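Ivanico Forums > Hardware > Grippers and Hands

Thread: Brenine soft-finger kit, worth it for tabletop work?

satish_lobo
Started December 23, 2021

I've had the Brenine kit on loan from the distributor and have to send it back or pay for it soon. The kit is the hand, the wrist plate, the wrist camera with the fisheye lens, and a license for their Saber software. I'm using it for household-type picking, mostly tableware and cloth. There's a review on the Brastulow site but it only covers the spec sheet, so I'm putting my own notes here.

Setup took one evening. The wrist plate bolted straight on. The camera driver needed a newer kernel than the one I was running, and the manual doesn't mention this.

Notes so far, in no special order:

1. Camera. The lens is very wide and the mount is fixed. With the hand in some poses you get a lot of hand and not much of anything else. I had a blue and white floral print to work over, and the hand takes up the whole left side of the view.

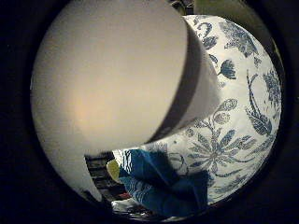 2. Fingers. Smooth shells, no sharp edges, easy to wipe down. Grip on light things is good. On anything with a polished surface I had to raise the force setting from 4 to 5.

3. Saber. The calibration wizard is fine. The logging is not. It writes one large file per run and if the run stops early you lose the file.

4. Cable. The connector at the wrist sticks out and there is no strain relief. I added my own clip.

I'm leaning toward keeping it but would like to hear from people who have run one longer.

----

sorcha_t

I've had one since July. Agree on the logging. There is a setting under Advanced called segmented write that splits the file every 60 seconds. It's off by default. Turn it on and you only lose the last piece.

I don't agree about the camera. The wide view is the reason I bought it. A narrow lens at that distance shows you a patch of whatever you're about to touch and you have no idea where the rest of the table went. You can mask out the fingers in Saber and the planner ignores them.

----

MAhmadpour

Masking doesn't give you back the pixels. If half the view is finger, half the view is gone. I measured this on ours with the hand closed and it was not a small loss. For the price they could have put the camera 11 mm further out on a bracket. We ended up making that bracket ourselves.

----

sorcha_t

Then the bracket hits the side of the bin. We pick out of bins, so the short mount suits us. Depends on the work.

----

satish_lobo

Thanks, I didn't know about segmented write. It's on now.

Adding one more from the wrist camera. Ribbed white piece against the finger, narrow end toward the yellow-green bowl. I wanted to know how much I could still see past the object, and the answer is more than I expected. The bowl and the racks on the right are both readable, bent as they are.
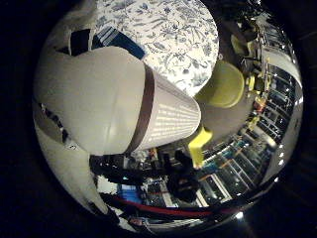

Does the Saber license carry over if you replace the control PC?

It's tied to the hand's serial number. Install it on the new machine, plug in the hand and it activates by itself. I've moved mine twice. You do have to copy the calibration folder over by hand or run the wizard again.
– sorcha_t

----

ismailb

I'll be the one against. We tested it next to a plain two-finger parallel gripper at a quarter of the cost, and for rigid parts the parallel gripper was better. Faster to close, and you know where the pads are. The soft kit only pulled ahead on cups and cloth. If cups and cloth are less than half of your work, send it back.

Support was slow too. Three emails before I got a reply about a worn seal.

----

MAhmadpour

Same with support. They're polite when they do write back. On rigid parts I think you're being hard on it, though. What force profile did you use? The default one is made for soft goods and it closes slowly on purpose. There's a second profile called Firm.

----

ismailb

Default. I'll try Firm when I get the hand back from the other group, but I doubt it makes up the whole difference.

----

satish_lobo

My work is mostly tableware and cloth, so by Ismail's rule I keep it. One more before I decide, with the finger close in over the blue and white pattern.
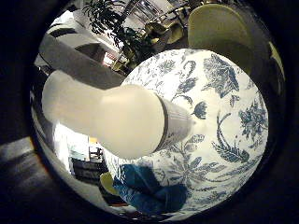

What I care about most is whether Saber can hold its exposure, and on the default setting it can't do it well. Auto exposure meters the whole circle, including the black border, so it picks a value too bright for whatever is in the middle. With a bright patch of wall or window light low on the left and dark furniture right next to it, as I have here, it has even more to argue with. I set the metering region to the center by hand and locked it. The option is in the config file and not in the menu.

----

sorcha_t

Center metering should be the default. I reported that one and was told it's planned. I wouldn't count on a date.

If you do keep it, buy the spare finger shells in the same order. Shipping on those alone is silly.

----

satish_lobo

Keeping it. Shells are on the order. Mojtaba, if you're willing to share the drawing for the bracket I'd like to try it. I don't pick from bins so the extra length is fine for me.

----

MAhmadpour

Sure, I'll send it by private message. It's drawn for the older wrist plate, so check the hole spacing on yours before you cut anything.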